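Touchline > Women's football > My posts

30/05/2019
by Heikki Eskola

So the Tuvden women finally got their money – or most of it. I've been going on about this since February, when the players refused to train until the club paid the win bonuses it promised them last season. We're talking 300 euros each! The men's reserves get more than that for turning up.
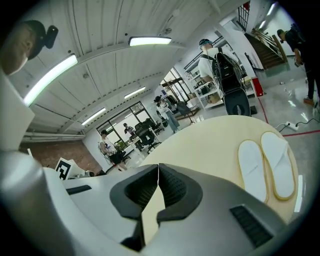
I was at the away match at Grellberg, the one with only 11 in the squad and an empty bench. They lost, obviously, but the away end (all 28 of us) sang right through to the whistle. Þrastardóttir played the last half hour with her ankle strapped and still hit the post from 22 metres. I went home hoarse and cross.

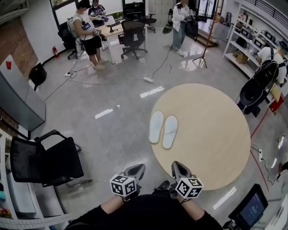
Filed under: Club news

The new deal has the bonuses written into the contracts, and the shirt sponsor, Cadance, has put its name to it as well. Travel money is still being argued over – the captain told me they're sharing cars until August at least. I'd like to see that sorted before the fixtures come out. If you've got a season ticket, write to the club and say so, I've sent two letters already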